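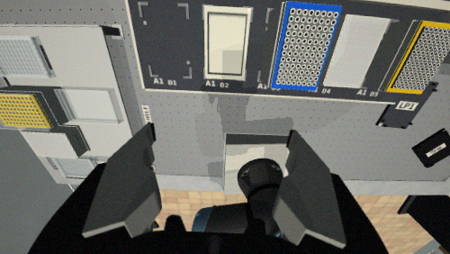

Page followers went up, reach fell off a cliff. What have I done?

Posted by bisolgate_candles, July 29, 2023

I run a small candle business called Bisolgate out of what used to be our dining room. We have a page on the usual big social network with 2,864 followers, up from 1,814 when I started paying to "grow the audience". I was very pleased with myself for a while.

The trouble is that my posts now reach fewer people than they did before. A photo of a new scent used to get a decent little crowd of comments, mostly asking if we post to Tassie. Last week's got two likes, and one was my mum on her second account.

I spent $400 on a page likes campaign. I picked "everyone in Australia, 18 to 65+" because I figured anyone can own a candle. I also ticked whatever the ad manager recommended, including a thing that widened the audience for me. I didn't read it closely. It had a nice green tick.

Should I spend more on boosting individual posts, or start the page again from scratch? I'd prefer not to lose the reviews. I only want to sell in Australia, mostly Victoria, and I've got to have this sorted before September, when I start on Christmas stock.

Posted by sullitwood_print

Don't start again. You'd lose the reviews and you'd still have the same dining room.

You bought likes from people who like things. The campaign goal you chose tells the system to find whoever is cheapest to get a like out of, and those people have liked nine hundred other pages this year and will never see yours again. When you post, it gets shown to a small slice of your followers first. If that slice ignores it, the post goes no further. You used to have a slice made of people who wanted candles, and now you've watered it down.

What I'd do, having made the same mistake with my print shop (Sullitwood, and yes, I also ticked the green tick):

Stop any likes campaign that's still running. Check, don't assume. Mine kept going for a fortnight after I thought I'd turned it off, because I'd paused the ad and left a duplicate of it going.

Open your audience insights and look at where the new followers live. If a big lump of them are somewhere you don't post to, you can remove them one at a time from the followers list. It's tedious, so put the cricket on.

Export your customer emails and upload them as a custom audience. Then run a small ad to those people only, with sales or messages as the goal, never likes. Once that's going, build a lookalike from the same list, limited to Victoria. The list has to be people who agreed to get marketing from you, so leave off anyone who only emailed to complain about a wick.

Keep it to 4 posts a week at most while it settles. And turn the audience widening off. It hides under a different heading every time they redesign the thing, which is often — look for the word "expand" or "advantage" and distrust it.

Boosting posts is fine later on. Boost one now and you're paying to show it to the people you already paid for.

Posted by Londeo

just use hashtags, worked for me

Posted by Lại

Mostly agree with the print shop. Two things to add.

I wouldn't bother removing followers by hand unless they're obviously fake. I did it for a whole evening once and my reach didn't budge, though my opinion of the platform did. Posting things your regulars will answer did more for me. Ask them to vote on a scent or pick a label colour. The comments asking about Tassie are worth more than all the new followers, so reply to every one, even if the reply is only the postage price.

Also, start collecting emails at the checkout if you aren't already. A mailing list arrives in the order you send it, and no one charges you to reach the people on it. Well, the mailing list company does, but they send an invoice first.

Posted by bisolgate_candles

Thanks all. Checked, and there was a duplicate campaign still running. It's off now. Uploading the email list tonight, minus the wick man.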